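The Bin at the End of the Bench
On keeping one big metal bin for everything that has no home, and why a good sort-out is worth a wet afternoon
By Ivan Skoryk

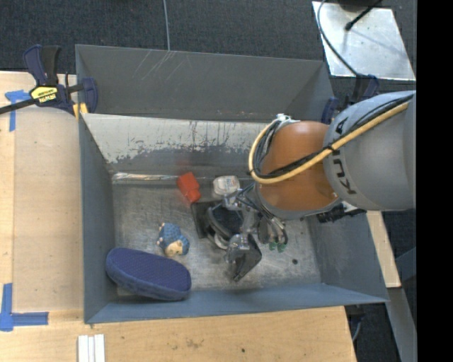
My grandmother kept a tin tub beside her back door, and anything that turned up in the house without an obvious owner went into it. Buttons, half a clothes peg, the lid of something, the key to something else. She never called it the lost property or the junk tub. It was just "the tub", and if you'd mislaid a thing you were told to go and look in the tub before you were allowed to complain. I must have spent whole school holidays with my arms in it up to the elbows, and I don't believe I ever found what I'd gone in for.

I've thought of her a good deal this year, having finally got around to putting a proper bin at the end of my own bench. Like a lot of people I found myself at home with time on my hands in April, and like a lot of people I looked at the shed and decided that things couldn't go on. The bench had vanished. There was a jar of screws on top of a box of sandpaper on top of a tray of seedlings that had given up some time before. I'd bought the same roll of tape three times because I could never find the first two (all three have since appeared, within an arm's length of each other, naturally).

What I wanted was a place to put things down. Shelves are lovely and drawers are better, but both of them ask you to make a decision, and at the end of a long day with glue on your fingers you don't want to be making decisions. You want to drop the thing and go in for your tea. A large bin with an open top will take whatever you give it and ask no questions until you're ready.

I had firm ideas about the material. Plastic tubs are cheap and cheerful, and I own several, but they crack at the corners in the cold and go chalky if you leave them near a window. Timber boxes look handsome and soak up every drip of oil. Metal is noisy, I'll give you that. Drop a spanner into a steel bin at ten at night and the whole street will know you're still up. But metal can be wiped out, scrubbed, knocked about and dragged across concrete, and it'll forgive you for all of it.

It does lose its paint. Any painted metal bin that's had a working life will be scratched along the walls and rubbed bright on the bottom, where the coating flakes and the colour underneath starts to show through in ragged patches. Some people can't bear this and reach for the spray can. I did it myself once, with two coats of a very respectable grey, and within a month the floor of the bin was back to how it had been, only now with grey crumbs stuck to everything I took out of it. These days I leave the inside alone. If there's rust I go over it with a wire brush and a bit of oil on a rag, and if there isn't I find something more useful to do.

The shape matters more than you might think. For years I used an old crate with straight sides and square corners, and every washer and drill bit I owned migrated to those corners and stayed there. Sides that slope inward toward the floor are much kinder. Small things slide down to where your hand can reach them, and you can get a dustpan brush in without skinning your knuckles. Depth is the other thing. If you have to bend from the waist and put your head in, it's too deep and you'll stop using it. I paid 50 dollars for mine, second-hand, from a fellow clearing out a workshop called Boiko on the far side of town, and he threw in a lid that I've never once put on.

Now, the sorting. I promised my editor that there'd be something practical in this column, so let me set down how I go about it, with the warning that my method is mostly stubbornness.

I do it when the floor of the bin has almost disappeared. If you wait until it's heaped you'll lose heart, and if you do it when there are only a few bits rattling around you'll feel you've wasted the effort of standing up. Somewhere between the two there's a nice moment when you can still see everything, more or less, and nothing is buried. I spread an old sheet on the bench, put the radio on, and take the things out one at a time.

One at a time is the whole trick! My wife tips the bin over, which is quick and dramatic and makes a noise like a train, and then she has a pile to deal with in place of a bin, and half of it under the bench. Taking out a single item, looking at it, and putting it down somewhere sensible is slower, but you get to know what you own. I pick up the big bright things first. A red block or a yellow handle is easy to see and easy to hold, and once it's gone there's room to get at the fiddlier stuff hiding behind.

The fiddly stuff is nearly always small containers. I don't know where they all come from. Little pots and bottles, cloudy with age, with labels that have faded or been rubbed until you can't read a word. My rule used to be that I'd open each one and have a sniff, and I'd like to withdraw that advice publicly, having been put right by a reader who worked at a hardware wholesaler for most of her life. If you can't read the label and don't know the contents, it goes in a box for the council's chemical drop-off and that's the end of it. If you do know, write it on a fresh label there and then, in pencil, which outlasts most pens.

Tape is the other nuisance. Clear tape especially. It comes off parcels and clings to the bottom of a metal bin, all puckered and shiny, and you can look straight at it for weeks without noticing until the light's right. A plastic scraper and some warm soapy water will usually shift it. Be patient with it, and don't use a chisel, or at any rate don't use a good one.

As for where the sorted things go, I've ended up with a row of tins along the back shelf, and I'm very fond of them. The biggest is an old Flokura biscuit tin that holds sandpaper offcuts. There's a Nidutus tea caddy for hooks and eyes, which has never lost its smell, so that hanging a picture in our house always makes somebody want to put the kettle on. I have tried matching jars. They looked splendid in September 2020 when I lined them up and called the family out to admire them, and I couldn't tell one from another then and I can't now. A mismatched tin you know by sight. Your hand goes to it before you've finished thinking of the word "hook".

I should mention Adska, the tool library two suburbs over, which has taken every duplicate I've turned up so far. They have 300 things on loan at present, from hedge clippers to a sausage press, and they'll take most tools as long as the moving parts still move. I carried over a box with 10 screwdrivers in it (I'd thought I owned four) and came home with a borrowed plane, so the bench is no emptier than it was, but I've had a very happy week with the plane.

There will always be something left at the bottom. A bracket, a rubber foot, a curl of wire that's obviously been bent that way on purpose by somebody who knew why. I used to agonise over those. My grandmother would have put them back in the tub without a thought, and I've come around to her way of doing it. They go in first and everything else gets dropped on top of them, and when I next get down that far I have another look and see whether I've learned anything in the meantime.

Last month one of them was the missing foot off the kitchen stool. It had been wobbling for two years. I glued the foot on that evening, and the stool now wobbles the other way.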